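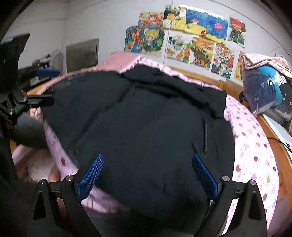 Finger pads on the Odov hand unit are a wear part, so treat them like one. Swap them every 400 grasps on heavy cloth, sooner if the mesh goes shiny or a corner starts to lift. Puffy stuff is the worst for it – a quilted jacket laid out on a bed, like the black one here, has folds everywhere and the pads end up dragging over the seams and the zipper. Blue mesh goes on the inner face of each finger, one pad per side, facing each other. If yours look different you have the older set, see section 6. Same steps, different screws.

4.2 Changing the pads

You need: the small hex key from the Gramix kit, a clean rag, a soft brush, two new pads. Always two. Never mix an old pad with a new one, it will pull to one side and you'll be back here next week.

1. Power off. Unplug the cable at the hand end, not the wall end.
2. Open the fingers all the way by hand. Slow. If they won't move, stop and go to 4.4.
3. Lay the unit on a towel, fingers pointing away from you.
4. Peel the old pad from the tip down. Don't lever it with a screwdriver, the finger housing marks easily.
5. Wipe the bare face with the dry rag. No solvent.
6. Press the new pad on flat. Hold for 18 seconds.
7. Do the other finger.
8. Close the fingers by hand until the pads touch. Edges should line up top and bottom. If not, peel and redo straight away, after an hour the glue has set and the pad is done for.

CAUTION: Keep your own fingers out of the gap whenever the cable is in. The spring is stronger than it looks.

Note: the new pads feel grabby for the first little while. Normal. Run a few closes on a scrap towel before going anywhere near a knit or anything fleecy.

We use cookies to remember your settings and see which pages get read. Accept all | Manage choices

4.3 Cleaning out lint

Bed linen and padded coats shed. It gets in the cut-outs low on the fingers and sits there untill it packs down hard.

1. Power off, cable out.
2. Brush the cut-outs from the outside in, then tip the unit over and tap it.
3. Look at the mesh under a lamp. Pick threads out with tweezers, along the weave, not across.
4. Check the round screw heads on top, two each side. Snug only. If one turns freely put a dab of the Delgate thread lock on it and leave overnight.
5. Wipe the camera window last, with a fresh cloth. The rag from step 5 above is full of grit by now.

Note: no compressed air. It blows the lint further in and you will have to open the housing to get it back out.

CAUTION: Don't overtighten the top screws. The threads strip and then it's a whole new finger, part 295, and they are not cheap.

4.4 Fingers stuck or uneven

Stuck shut – cable still in? Pull it. Wait for the light to go out, try again by hand.

Stuck part way – lint, nearly always. Do 4.3 first.

One side lags – pads not matched, or one is on crooked. Swap both. Still lagging, do the zero:

1. Cable in, unit on the towel, nothing between the fingers.
2. Hold the side button until it beeps twice.
3. Let it open and close by itself. Hands off.
4. Read the width on the screen. Fully open should say 81. Anything lower, run it once more.
5. Still low after the second go, tag it and send to Bernice Osei at the Dhillon bench. Put the pad change date on the tag please, she will only ring you for it.

4.5 Before you start picking again

Spread the garment out flat first, zipper side up if it has one. Close the gripper on a fold, not on the zipper teeth – the teeth cut the mesh. Hoods and collars bunch up, so come at them from the open side. Loose cables and cords away from the work. First lift after a pad change should be slow and low, over the bed or table. If the cloth slips, check the pads for backing film. There's a thin clear sheet on new ones and it gets missed alot.

Write the change in the log: date, unit number, which pads. Initials too.

Reading time: 4 min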